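Bokine recalls end-grain boards over glue joint failures

Kitchenware maker Bokine has recalled 642 end-grain chopping boards after customers reported that blocks were separating along the glue lines. The recall covers one production run of the large board, sold through the firm's own website and through the retailer Tedesco between March and the end of the summer.

Bokine said it had received 396 complaints. Most described hairline gaps opening between neighbouring blocks within the first weeks of use. In two cases a block came away from the board while food was being cut on it. No serious injuries have been reported, although one customer needed treatment for a cut finger.

The fault has been traced to the adhesive stage. According to a technical note issued to retailers on Wednesday, the affected boards were glued up with timber whose moisture content was above the firm's own limit. The note gives the cause as a kiln sensor that was reading low, so that stock was passed as ready when it still needed several more days of drying. Once the finished boards reached heated kitchens, the blocks shrank at different rates and the joints were put under strain.

Mixed-species boards are more exposed to this kind of failure than boards cut from a single timber. Dense woods and lighter ones take up and lose water at different speeds, and the movement across the grain can differ a good deal between two blocks that sit side by side. Makers normally deal with this by drying all the stock to the same level, keeping it together in the workshop before machining, and leaving the clamped board long enough for the glue to reach full strength.

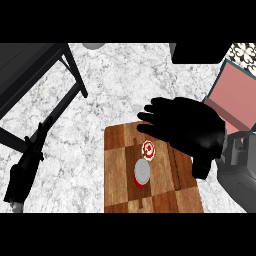

The glue itself is not thought to be at fault. Samples from the same batch were used on Bokine's single-timber range, which is not part of the recall, and those boards passed a repeat of the soak test. In that test a board is left under water overnight, dried in moving air and then loaded at the centre until a joint or a block gives way. A sound joint should hold while the wood beside it breaks. On the recalled boards the break followed the glue line in most samples.

Giorgia Parisi, head of product quality at Bokine, said the test had been carried out on the run before it left the factory, but on boards taken from the start of the shift only. "Those pieces came from stock dried before the sensor drifted," she said. "We now draw samples from the start, the middle and the end of each run, and the moisture reading is checked by hand with a separate meter."

The kiln has been fitted with a second sensor, supplied by Zunen, which stops the drying cycle from being signed off if the two readings disagree. Production of the mixed-species boards restarted last month at a lower rate. The replacement boards carry a small letter R burned into the underside, next to the batch code.

Owners can identify an affected board by the same code. Recalled boards have a code beginning with K, followed by four figures, close to one of the rubber feet. Boards with no visible code should be treated as affected if they were bought during the sale period. Bokine is asking customers to stop using them straight away, including those that show no gaps, and to apply for a replacement or a full refund through its website. A receipt is not needed. Tedesco will also accept returns at its shop counters, but is offering refunds only.

Customers are advised not to try to close the gaps with oil, wax or household glue. Oil that gets into an open joint stops any new adhesive from bonding, and many general-purpose glues are not suitable for contact with food. An open joint also holds water and scraps of food where a brush cannot reach them.

Hòa Kim, who runs the repair workshop Bunby and has examined several of the returned boards, said the pattern of damage was consistent with the maker's account. The gaps were widest at the edges of the board - where moisture leaves the wood fastest - and closed up towards the centre. He said a well-made board could still split if it was left standing in a sink or dried against a radiator, but that the boards he had seen showed no staining or warping of the sort that usually goes with rough treatment.

Bokine has not said what the recall will cost. Refunds will be paid to the original card where possible, and replacement boards are being sent out in the order in which claims are received.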